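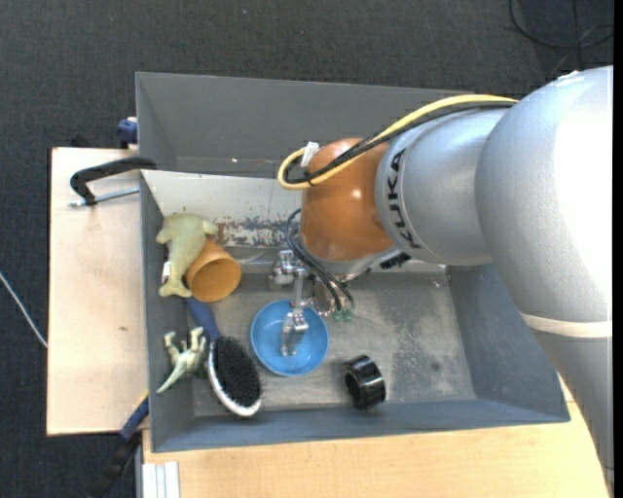
4 minute read

When Juwita Simanjuntak joined Platton as head of workplace learning, the company had 37 separate induction documents. Some were a single page. One, covering expense claims, ran to ten chapters and referred to an office that had closed before she was hired.

"New employees were given everything at once and were expected to sort it out for themselves," she recalls. "Most of them asked the person at the next desk, and the answer depended on who that person was."

Ms. Simanjuntak spent her early career in adult education, teaching evening classes in bookkeeping and business writing. She credits that period with her present approach to training. Adults who arrive at a class after a full working day, she notes, will not tolerate material that wastes their time.

Her first decision at Platton was to stop issuing documents before the start date. New staff now receive one letter, which gives the name of their supervisor, the hour of arrival and the arrangements for lunch. Everything else is introduced over the first three months, at the point where it is needed.

"A person does not need the parental leave policy at nine in the morning on the first day," she says. "They need to know where to put their coat."

The change was not welcomed in every department. Milovan Kos, who manages payroll, was concerned that required forms would be returned late. He and Ms. Simanjuntak agreed that four forms would stay in the first week, and that the remainder would follow with the first pay statement. Mr. Kos now describes the arrangement as "workable," and adds that he would still prefer to have the bank details sooner.

Each new employee is also paired with a colleague from another department for the first three months. The pairs meet for coffee, with no agenda and no report to complete. Ms. Simanjuntak was asked several times to introduce a feedback form for these meetings and has declined.

"If there is a form, people will talk about the form," she says. "I would like them to talk about the work, or about their children, or the parking."

She acknowledges that the program has weaknesses. Employees who join in July often find that their assigned colleague is on vacation, and part-time staff have had difficulty finding a shared hour. A second colleague is now named for summer arrivals. The question of part-time staff remains open - she hopes to try telephone meetings next.

Asked what she would say to others in her position, Ms. Simanjuntak suggests reading every document the company hands out, from beginning to end, before writing a new one. Her own reading took most of a winter. The expense guide has since been reduced to three pages, and the closed office has been removed from it.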